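Home Recording Inspection Checklist for Narrators, with Comments
Adura Audio — Production Department
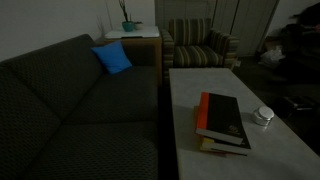
The checklist covers narrators who record our titles at home, in a closet booth, a spare bedroom or a corner of the living room. It is filled in before the first session of a new title and again if the narrator moves house or changes equipment. Walk the route from the door to the microphone before looking at any of the gear. With the lights turned down, a narrow gap between a sofa and a long coffee table goes very dark, and a cable laid along it is hard to see. Mark that kind of passage as a "no cable" route on the room sketch.

The comments below come from the inspection of Oksana Panasiuk's recording space in June, ahead of the second Ikcombe novel. Inspector: Hendrik Mabaso. Reviewed by Despina Georgiou.

1. ACCESS AND FLOOR

1.1 Clear path from door to booth. Pass.
Comment: Booth is in the hall closet. Two boxes of books were moved during the visit.

1.2 No cables across walking routes. Fail, corrected.
Comment: Headphone extension ran across the hall floor. Now taped along the baseboard. Please check the tape monthly.

1.3 Booth door opens from the inside without a key. Pass.
Comment: Magnetic catch only. The old bolt has been taken off.

1.4 Rug or mat lies flat. Pass.

2. ELECTRICAL

2.1 Power strip is grounded and has its own switch. Pass.

2.2 No power strip plugged into another power strip. Fail.
Comment: Laptop and interface were on one strip, which was plugged into a second one behind the coats. Narrator will buy a longer single strip. Not to be used as it is. See follow-up.

2.3 No heater in the booth. Pass.
Comment: Narrator warms the hall before a session and turns the heater off to record. Fine.

2.4 Lamp is LED and not touching any fabric or foam. Pass with note.
Comment: Clip lamp sits close to the acoustic blanket. Move it to the shelf on the other side.

3. AIR AND HEAT

3.1 Booth aired between sessions. Pass.
Comment: Ten minutes with the door open is the minimum. Oksana uses the chapter breaks for it.

3.2 Longest session without a break. Note.
Comment: The session log has one sitting of 118 minutes, for the last chapters of the first book. This is too long in a closed closet. Stop at the hour, even in the middle of a scene. The pickup can be matched later.

3.3 Smoke alarm within hearing of the booth. Pass, tested.
Comment: The alarm was set off with the narrator inside wearing headphones. She heard it with playback at normal level. At high level she did not, so playback stays below the line marked on the knob.

4. SEAT, STAND AND SCREEN

4.1 Chair is stable and silent. Pass.
Comment: Kitchen chair with a cushion. No creak when leaning.

4.2 Microphone stand weighted. Fail, corrected.
Comment: The Skoryk arm was clamped to a loose shelf. Shelf screwed down during the visit.

4.3 Script screen at eye level. Pass with note.
Comment: Narrator looks down to read, and you can hear it at the ends of long sentences. Raise the tablet.

5. SOUND AND HEARING

5.1 Headphone volume set before the headphones go on. Pass.

5.2 Room noise sample recorded and sent. Pass.
Comment: Thabiso Moodley listened to the sample. Refrigerator is audible with the hall door open, so keep the hall door shut. One passing truck, ignored.

5.3 Test read of two pages. Pass.
Comment: Good match with the first book. The innkeeper's voice is a little higher than it was — Nele Vanhove is sending the old clips for reference.

6. FILES

6.1 Backup kept in a second place. Pass.
Comment: 2,460 files on the drive, counting retakes and the 74 chapters from the Fitside stories. The copy is kept at her sister's house. Retakes for finished titles can be deleted once the invoice is paid.

6.2 Drive kept off the floor. Pass.

RESULT
Approved for recording once item 2.2 is closed.

FOLLOW-UP
2.2 New power strip. Send a photo of the label and of the strip in place to Hendrik.
2.4 Lamp to be moved. No photo needed.
3.2 One-hour limit added to the session sheet by Despina.
4.3 Narrator to try a taller tablet stand and resend the second page of the test read.

Keep a signed copy of this form with the session log. Changes to the booth after approval go to the production desk before the next session.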